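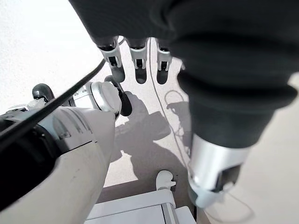 Wrist camera view: fingers pointing down over the floor, dark sleeve on the right, white arm on the left.

Zena hand kit: notes and sample recordings

README, last edited 11 September 2023

Hi! I'm Larysa Prokopenko, and this folder holds everything I saved while trying out the Zena hand kit from Skondden. I bought it with my own money and have no deal with them, so take the grumbling and the gushing at face value.

What's in the folder

clips/ has 60 short recordings from the wrist camera, 15 seconds each
notes.txt is my running log (typos included, sorry)
settings/ has the two config files I kept going back to
stills/ is single pictures pulled from the clips

The clips start in May and they get better as they go. The early ones are mostly me figuring out how far the thumb wants to travel, so start from the back of the list if you only want to see the hand doing something useful.

What I think of the kit

I like it a lot! The fingers are the best part. They have rounded dark tips and a joint you can see working near the middle, and once I slowed the closing speed down in the config they stopped bumping into each other. The fabric sleeve is nicer than I expected too. It wrinkles and bunches up just above the metal cuff, which bugged me at first (I kept tugging it straight), but it hasn't snagged on anything so far.

Cables are my big complaint. In the still at the top there's a black one pulled tight across the white arm, and thin white cable lying on the floor with a loop in it. Skondden ships 2 clips for all of this. Two! I wrote to support and Iman Ezzat sent me a routing sheet, now in notes.txt near the bottom. Follow it before you power up.

The camera sits close in, so the arms fill up a lot of the view and you only get a narrow patch of floor between them. Fine for watching the fingertips, not so great if you want to know what's going on across the room. Bright overhead light also washes out a pale floor and throws hard shadows. If you're training anything on these clips, keep that in mind.

Still to do

Sort the clips by task
Try the Brakano mount, which is supposed to sit a bit higher
Redo the thumb settings after the next update

Use any of it however you like, just keep this file with it. If a clip won't open, tell me which one and I'll upload it again.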